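# About Lamska

Lamska is a small laboratory company in Trornelside. We prepare reference material for people who study the diseases of farm animals, mostly cattle and sheep. If a veterinary laboratory wants to know whether its test really finds a certain parasite, it needs a sample in which the answer is already known. We make such samples, and we have made them for eight years.

The company was started in January, in two rented rooms above a seed shop. At that time we had one product, a set of purified DNA from liver fluke, and we sold it to laboratories which we knew personally. Today our catalogue has 907 items. Of these, 791 are kept in stock and the others are prepared to order, so please allow more time for them.

## How we work

Every batch receives its own number and its own certificate. We measure the concentration by two methods, and when the two methods do not agree, the batch is not sold. A part of each batch stays in our freezer until the expiry date - in this way we can repeat a measurement if a customer has a doubt.

We do not work with living parasites in Trornelside. The material is made inactive before it comes to us, and this is written on the certificate also.

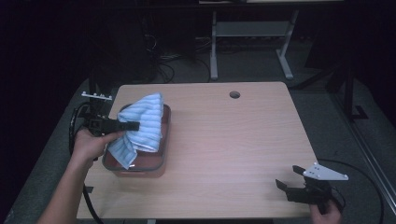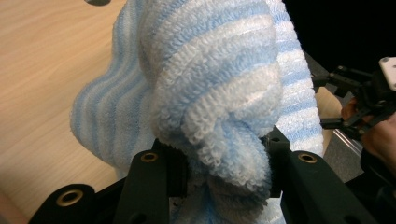
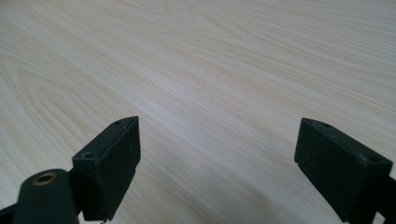

Barbier wrote to us that the fluke panel was good from the first order, but the certificates were hard to read and the dilution table should stand on the first page. We agreed with this. The table is on the first page now, and the letters are bigger.

## Fakel

Fakel is our comparison programme. Two times in a year we send the same set of coded samples to all laboratories which take part, and they send us their results without knowing what is inside. Each laboratory then receives a report with its own result and the general result, but the names of the others are not shown. In the last round we sent about 600 tubes.

Laboratories can join Fakel even if they buy nothing else from us. The fee covers the samples, the report and one repeated set if the first one is damaged in the post.

## Orders and visits

Orders are accepted by e-mail or by post. Frozen products leave us only in the first half of the week, so that they do not wait in a depot. Visitors are welcome in Trornelside, but please write to us before you come - the laboratory part of the building can be entered only together with one of our staff.

Page last changed: 10/21/21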